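Workshop Tips: Dropped Pins and Bench Robot Arms

A reader, Lena Kalinowski, wrote in November to ask why her bench arm keeps dropping dowel pins. She runs the layout in simulation first, it works every time, and then the real one lets go halfway to the block. She had been told to buy new fingers. I would hold off on that.

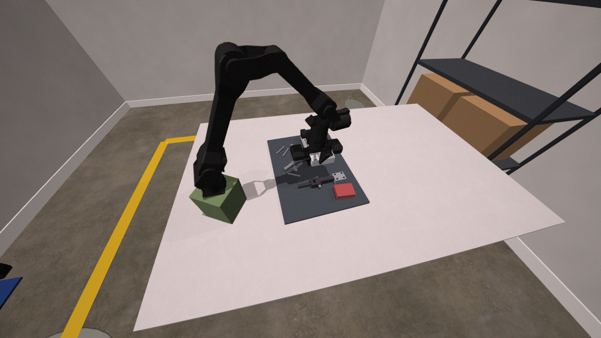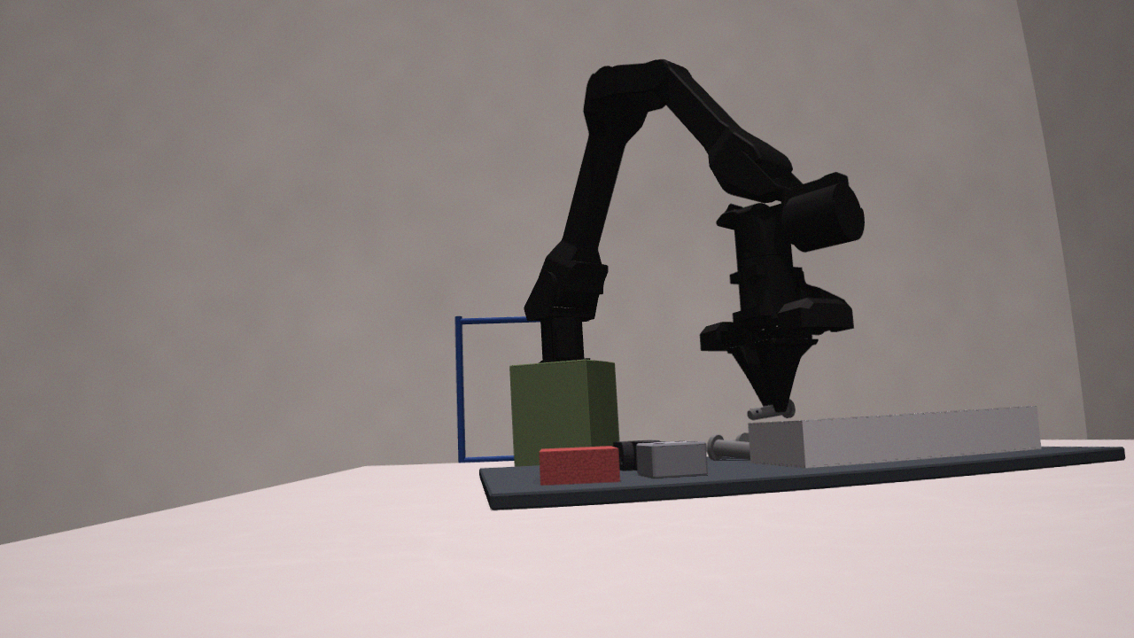

Simulated bench, black arm on a green base.

I don't trust a clean run on a screen. A simulator gives you whatever friction somebody typed in, and the default is usually generous. Real pins come out of the bag with a film of oil on them. Before you spend money, try these.

Wipe the pins. Denatured alcohol on a lint-free rag, then let them dry. Do the finger pads too. Lena's drops went from 36 in a run of 200 to 8 with this and nothing else. I'd like to see a second run before I call that settled.

Check the air or the current. If the gripper is pneumatic, read the gauge while the arm is moving. A gauge that looks fine at rest can sag when something else on the line kicks in. On an electric gripper, look at whether the force setting survives a power cycle. Mine didn't, and the manual said it would.

Slow the lift. Most people slow the approach and leave the lift at full speed, where a short pin has the best chance to twist.

Don't reach in. A dropped pin rolls, and your hand goes after it before you've thought about it. Hit the stop first, every time. Zorica Nikolaidis got two fingers pinched between the wrist and a fixture plate on a Trundus arm that was "paused." Paused means it's waiting for a signal, and you don't always know where the signal is coming from. Use the stop button, and put it where you can reach it with the hand you don't work with.

Tape the floor if you like, but don't count on tape. It tells visitors where to stand. It does nothing for the person loading parts.

About the add-on drop sensors: Caltside sells one and Sadari sells one. I tried the Sadari. It caught the big drops, which I could hear anyway, and missed a pin hanging crooked in the fingers - the one that jams the hole. Save your money until you've done the wiping.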